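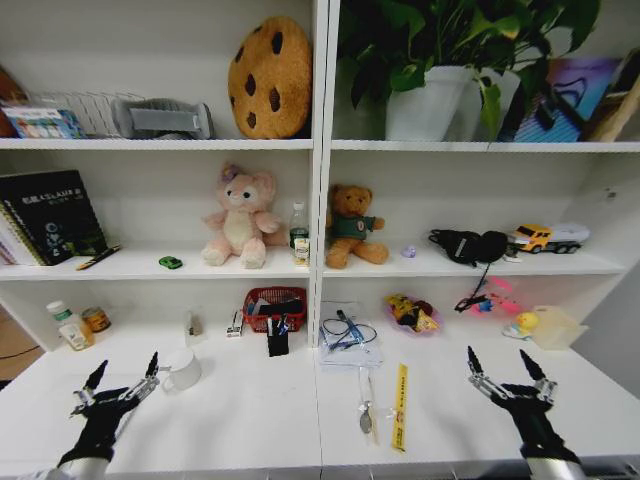 Shelf station at the Plollby open day, seen from the robot's head camera. Both hands open.

1/ Spent an afternoon at the Plollby open day. Four stations, one of them worth a thread. The task is household tidying: two arms, jointed hands, one white shelving unit in two bays with a desk surface along the bottom.

2/ The hands are Ovau's. Black fingers, silver wrist. The operator quoted 11 driven joints per hand and a grip limit of 20 newtons, set in software. I asked if the limit could be raised. Yes, but they don't do it with the public in the room.

3/ The control stack is Sarmiento, running on a PC under the bench. Commands come in as plain sentences. "Put the mug on the middle shelf" is a legal command. "Tidy up" is not, yet.

4/ Choice of objects is better than at most demos I've been to. Two bears, one pink and one tan in a green shirt. A round cookie cushion. A rubber duck. Then the awkward stuff: a coiled cable on a sheet of paper, a black pouch with another cable hanging off it, a pen lying in front of a stack of books.

5/ Soft toys are forgiving. You can be a centimetre off and still pick one up. A spoon flat on a desk is a different problem — very little height to get a fingertip under, and it slides. The spoon and the long yellow packet beside it were the two items I most wanted to see attempted.

6/ Spoon: two misses, then a pick on the third try by dragging it to the front edge and pinching the overhang. The operator said the drag was learned from teleoperated runs and wasn't scripted. I have no way to check that from the visitor side of the rope.

7/ Packet: picked first try, dropped halfway to the shelf. They reset it by hand and moved on.

8/ Numbers from the handout. Training set for this station is 600 teleoperated episodes. 534 were kept after review. The handout doesn't say what got the others thrown out. I asked, and was told mostly operator error and a few camera dropouts.

9/ No success rate per object in the handout, only an overall one, so I'm not repeating it. An average over teddy bears and spoons doesn't tell you much about either.

10/ Clear plastic is still a weak point. There's a translucent container at the far right of the lower shelf and I didn't see it commanded once. When someone in the crowd asked for it, the operator offered the duck.

11/ Speed: slow. The mug took long enough that a kid near me lost interest and went to look at the Brisent mobile base in the next room. For a lab machine I don't mind slow. For a kitchen I would.

12/ The operator kept one hand near the stop button throughout and used it once, when a wrist got too close to the divider. The restart was clean. Good practice, and I'd like to see more demos run that way.

13/ They plan to run it again in September with the shelf rearranged by visitors. I'll go back for that one. Handout scans to follow once I find a scanner that works.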